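Ticket: Gamura head unit shows wrong speed and cadence on group rides, correct when riding alone
Opened Dec 12, 2019 - Product support, Jindness Cycling Club loan equipment
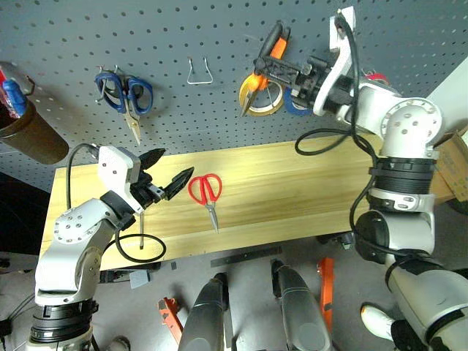

Can a head unit pick up the speed sensor of another rider in the same group?
It can, if the sensor slot on the head unit is set to accept any sensor in range. A slot that has been paired to a specific sensor ID ignores every other sensor, however close the other bike is.

Status: Resolved
Priority: Normal
Category: Sensors and pairing
Equipment: Gamura head unit, firmware 4; Tiedemann speed sensor (rear hub); Tiedemann cadence sensor (left crank arm)
Account: Drulura, club group account

Original report

The unit is one of the club's loan units and goes to whoever is leading the spin. On solo rides speed, distance and cadence all look right. On group rides the speed jumps or freezes for several seconds at a time, usually when the pack closes up. Cadence also shows a value while I am coasting. Last group ride was a flat out-and-back of 60 km and the unit recorded a total that was clearly short of that, although the map track in Drulura follows the road all the way to the turn and back.

Already tried:
New battery in the speed sensor.
New battery in the cadence sensor.
Restart of the head unit before the ride.
Sensor moved closer to the center of the hub.

None of these changed anything. The problem matters because the leader calls the pace from this unit, and the intermediate group is supposed to stay under an agreed speed on the way out.

Support, first response

Thanks for the detail. A map track that is complete with a distance that is short means the unit is taking distance from the wheel sensor and position from GPS. The two are recorded separately, so one can be wrong while the other is fine.

Please send the following:
1. The sensor page from the head unit (Menu, Sensors, Details). Write down the ID shown in each slot.
2. The ID printed on the back of each Tiedemann sensor.
3. The wheel size setting for the active bike profile.
4. The original ride file from the unit. The copy exported from Drulura has been processed and does not contain the sensor events.

Do not reset the unit yet. A reset clears the event history.

Requester, reply

Sensor page says:
Speed: Auto
Cadence: Auto
Heart rate: not used

No IDs are shown in either slot. The IDs on the sensors are legible and I have noted them in the attachment with the ride file. Wheel size is set to Automatic. Nobody at the club remembers changing any of this. The unit was updated to firmware 4 before the season ended and I can't say whether the settings were different earlier.

Support, second response

File received. Findings:

The speed slot reports more than one sensor ID during the ride. It starts on your sensor, loses it, and then takes another ID. The change happens again several times, and each change lines up with a jump or a flat section in the speed trace. The cadence slot does the same thing, less often.

The first loss comes after a stop. When the wheel is not turning the sensor goes to sleep to save its battery. With the slot on Auto, the head unit starts looking for a sensor as soon as the current one goes quiet. If a rider next to you rolls off first, that rider's sensor wakes first and the unit takes it. Your own sensor then wakes up and is ignored, because the slot is full.

The frozen value has a related cause. Once the other rider moves up or drops back out of range, the unit holds the last reading for a few seconds before it searches again. During the hold no distance is added. Over a long ride those gaps are enough to explain the short total.

The coasting cadence is the same fault seen on the other slot. You were coasting and the rider whose sensor you were receiving was pedaling.

Possible second problem: wheel size on Automatic. In this mode the unit compares wheel turns against GPS distance and calculates a circumference. If the wheel turns come from somebody else's bike, the calculation is done on bad input and the result is stored. Expect the stored value to be off even after the pairing is fixed. It needs to be cleared separately.

Procedure

Carry out the steps in this order. Do it away from other bikes, at least 20 meters from the nearest one with a sensor fitted. A hallway full of parked bikes is normally fine as long as no wheel or crank is being turned, but the bike racks before a club ride are a poor place to pair anything.

1. Save and upload any rides still on the unit.
2. Menu, Sensors, Speed. Select Remove. Confirm.
3. Menu, Sensors, Cadence. Select Remove. Confirm.
4. Menu, Bikes, active profile, Wheel. Change from Automatic to Manual. Enter the circumference for the tire fitted. Use a measured value if you have one (see note below).
5. Turn the unit off with the power button and leave it off for a full minute. Sleep mode is not enough.
6. Turn the unit on. Menu, Sensors, Add by ID.
7. Enter the ID from the back of the speed sensor. Spin the rear wheel until the slot shows Connected.
8. Repeat for the cadence sensor, turning the crank backward by hand.
9. Open Details and check that both slots show an ID. If either slot shows Auto, go back to step 6 for that slot.

Note on measuring circumference: pump the tire to riding pressure, set the valve at the bottom over a mark on the floor, and roll the bike in a straight line for one full turn with the rider's weight on it. Measure between the marks in millimeters. The value printed in tire tables is close enough for group riding if you can't get a second person to hold the bike.

Requester, reply

Steps done. Two things came up.

The cadence sensor would not connect at step 8 the first time. I removed it from the crank arm, took the battery out, waited, and put it back. It then connected on the first turn.

After step 5 the unit came back with the bike profile set to Default instead of the one I had edited, so the manual wheel size was not in use. I switched profiles and it was still stored there.

Both slots now show the correct IDs. I have not ridden with the group yet. Solo test ride was normal, but it was normal before as well.

Support, third response

Profile change after a full power off is known on firmware 4 and will be corrected in a later release. Until then, check the profile name on the start screen before every ride. If you only own one bike, or if the unit only ever goes on one bike, delete the Default profile and the unit has nothing else to fall back to.

You are right that a solo ride does not prove much. Suggested test with the group:

Ride in the usual position, including a stretch two abreast where the road allows it.
At one regular stop, let the rider beside you roll away first. That repeats the condition that started the fault.
Coast on a descent with others pedaling nearby and look at the cadence field. It should go to zero or to dashes. Look at it afterward in the file if the road is busy.
Leave the Drulura live display off for the test so that there is only one source of speed on the screen.

Send the original file again when you have it.

Requester, reply

Group ride done, 50 km. No jumps. At the stop I let two riders go ahead and the speed field showed dashes for a moment, then picked up once I was moving. Cadence dropped to zero on the descent. Distance on the unit and distance of the map track agree closely enough that I would not have noticed a difference. File attached.

One question left. The unit gets passed to a different leader next month and will go on a different bike, with its own sensors. Does all of this have to be done again?

Support, fourth response

File checked. A single ID in each slot for the whole ride, and no hold periods outside of the stops.

For the next leader, create a second bike profile and add that bike's sensors to it by ID. Sensor IDs are stored per profile, so the first set is kept. Changing leader is then a matter of picking the profile. Name the profiles after the bikes, as riders change more often than bikes do.

Two settings are worth locking on a shared unit:
Menu, Sensors, Search when lost: Off.
Menu, System, Edit sensors during ride: Off.

With the first one off, the unit waits for the paired sensor and does not look for a replacement. It has to be set in each profile.

Past rides in Drulura can be corrected by opening the ride and selecting Recalculate distance from GPS. Speed is recalculated with it. Cadence can't be recovered, and the option Remove cadence is the cleaner choice for the affected rides. On a club account with over 50 stored rides, the recalculation is queued and may not show until the following day.

Requester, reply

Second profile created, both settings off in each. Old rides are in the queue. Can be closed.

Resolution

Cause: speed and cadence slots set to Auto, unit took nearby riders' sensors after stops. Stored wheel size affected as a result.
Fix: sensors removed and added by ID, wheel size set to Manual, search when lost disabled.
Open item: profile returns to Default after full power off, firmware 4. Tracked separately.
Ticket closed by requester.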